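Subject: Re: Cleanup of the Kavance floor – who does what

Answers to the questions from this morning, in the order they came. The quoted message is at the bottom.

## Upstairs and the stairs

The stair treads are dark wood and show every bit of dust. Vacuum them from the top down, then go over them with a barely damp cloth. The black railings on the landing and the mezzanine get the same cloth. Leave the tube lights alone – Jurnine has the ladder and will do all the fixtures in October. 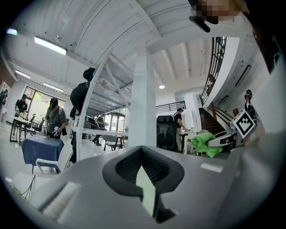

## The long white table

The top is glossy and streaks under the overhead lights. Use a microfiber cloth and plain water. The bright green ones are for tables only, so please don't take them to the kitchen. Winelon sent a pack of 29 and we are down to 7.

Before wiping, lift things off and put them on the shelving unit. The white flowers should go in water, and the black picture frame can stay flat until we agree on a wall for it. 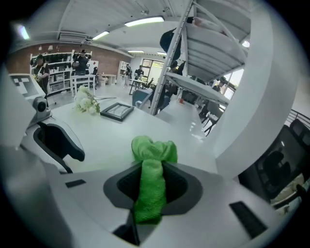

Wipe lengthwise, from the window end toward the shelves, and change the water when it turns gray. Office chairs go back under the table afterward. Bags and jackets go home with their owners at the end of the day.

The floor is last. Kamolrat wants the mop buckets back by 3.

> Can somebody confirm which cloths are for the table?
> I used a paper towel last time and it left lint all
> over. Also, do we do the stairs or does Kamolrat? And
> where should the flowers go while we clean?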